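Section 4: Covering and using your Clorkora narrow table in a small room

By now your table should be standing on its own feet, with all the fasteners snug and the packing cardboard out of the way. This section takes you through choosing a spot, putting on the cloth, and keeping the top in good order from one day to the next. It is an easy job and a rather pleasant one, so put the kettle on and take your time over it.

Before you begin

You will need the Clorkora table, the Veltus cloth that came folded in the flat bag, a soft dry rag, and a tape measure if you have one handy. One person can do everything in this section except moving the table, which wants 2 people, one at each end.

CAUTION: Never drag the table along the floor, even for a short distance. Sideways pulling loosens the leg joints. Lift, walk, and set down.

Choosing a spot

1. Stand in the doorway and think about how you walk through the room on an ordinary morning. You want a clear path to the bed, the window, and any closet door, and you want to be able to find that path in the dark.

2. Decide which way the table will run. In most small rooms it does best lengthwise, pointing toward the bed, with a sofa or chair alongside. Set crosswise, it tends to cut the room in half.

3. Leave room for your knees if you plan to sit beside it. Sit down on the sofa before you settle on a place - a gap that looks generous when you are standing can feel quite mean once you are seated.

4. Lift the table into place and press down gently at each corner. If it rocks, turn the adjusting foot at that corner a little at a time until it sits still.

Note: On thick carpet the feet will sink a bit over the first few weeks. Check for rocking again after that and adjust as needed.

Putting on the cloth

5. Wipe the top with the dry rag. Crumbs and grit under a cloth will scratch the finish sooner than you might think.

6. Unfold the cloth over the middle of the table and work outward toward the ends. Smooth it with the flat of your hand, always away from the center.

7. Line up the pattern. If you have the checked cloth, pick one row of squares and follow it down the long edge of the table with your eye. When that row runs straight, the rest will follow.

8. Let the extra cloth hang at the corners. For a neater finish, fold each corner in under itself, the way you would wrap a present, and secure it with a Vaughan clip (sold separately).

CAUTION: Keep hanging corners clear of the walkway. Small children and cats both find them hard to resist, and whatever is on the table will come along with the cloth.
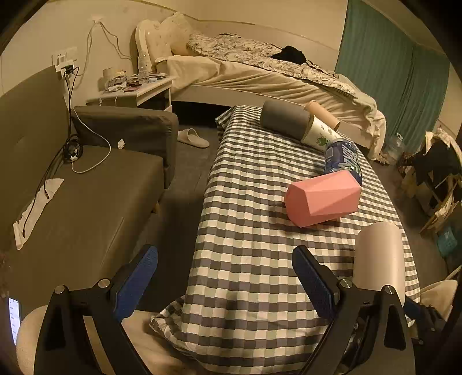

The cloth is cut generously on purpose, so that one size covers every table in the Trirnix room range, and it is perfectly all right to leave the ends soft if you prefer a more relaxed look. A checked cloth in white, dark gray, and pale gray-green goes kindly with a gray-brown sofa, and a folded corner hanging at the far end does no harm so long as feet can get by. Do watch for things that roll, though. A paper cup or a cylinder lying on its side can travel a surprising distance on a smooth top, so stand up whatever will stand, and give anything that must lie down a place well in from the edge.

Everyday care

9. Shake the cloth outdoors whenever it needs it, and wash it in cool water with like colors. Hang it up while it is still damp and most of the creases will drop out by themselves.

10. Blot spills right away with a clean towel, then lift the cloth and dry the tabletop underneath. Moisture trapped between the two can leave a pale ring.

11. Use a mat or a saucer under hot mugs. The cloth is thin and will not protect the finish from heat.

12. Turn the cloth end for end every 3 months or so, especially if one half of the table gets most of the sun.

Note: If the cloth slides about, lay the thin grip liner underneath it. Replacement liners and cloths are listed in Section 6, along with the adjusting feet.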